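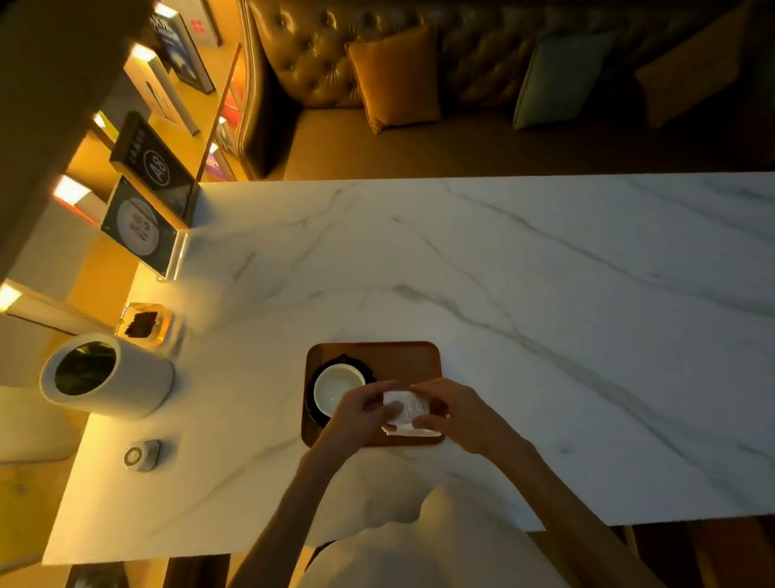
1 min read

2023-07-08

1/ Café receipts and expenses. Thermal paper fades, so the slip gets read at the table, before the tray goes back.

2/ Check three lines: date, total, GST. If the tax isn't itemised, ask for a reprint on the spot. Mertens won't reissue after close of business.

3/ Flatten the fold before scanning. Goneo misreads any total with a crease through it. Two of my 14 claims bounced in October for that reason.

4/ Marble is a poor background for white paper – the edge detection wanders off along the veins. A brown wooden tray gives a clean outline. Move the cup first.

5/ Store the paper flat, in the dark, away from plastic sleeves. My folder is at 165 slips, nine of them already too pale to read.

6/ Scans go to Trutport the same evening, filed by date and then by colour code.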